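Rehearsing the Shift at Plallbridge

The packing hall at Plallbridge handles mixed grocery orders for 400 small stores, and for most of its history every carton has been filled by hand. The company now intends to give part of that work to two-armed robots supplied by Hurkora. The hall employs 119 people, and 87 of them have attended briefings on the change since March.

Shagufta Qureshi supervises the early shift. Her packers were asked to list the items that cause them the most trouble, and their answers went to the engineering office. Slippery tins and thin-walled cartons came first. "We have always known which products slow the line," she says. "It had never been written down."

Under an agreement signed in July, packers who move to robot supervision keep their pay grade and receive paid training during working hours. Necati Demirtaş, who packed for many years before joining the first training group, now spends his mornings reviewing simulated grasps and marking those he would reject on the line. He misses the pace of the floor - and the company at the benches - but his back, he reports, is much improved.

Not every question has been settled. Staff on the night shift have asked for the same access to training, and the schedule for the second group remains under discussion.

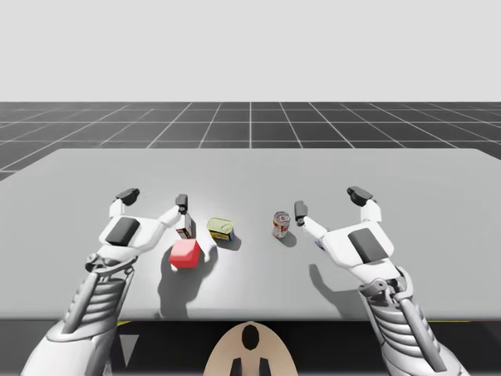
Simulated workspace with two robot hands and four test objects, among them a soda can and a yellow tin.

Aslı Gezer, who leads the engineering office, expects simulation to continue after the first 2 stations open. New products will be tried there before they reach the hall, and packers will take part in each review.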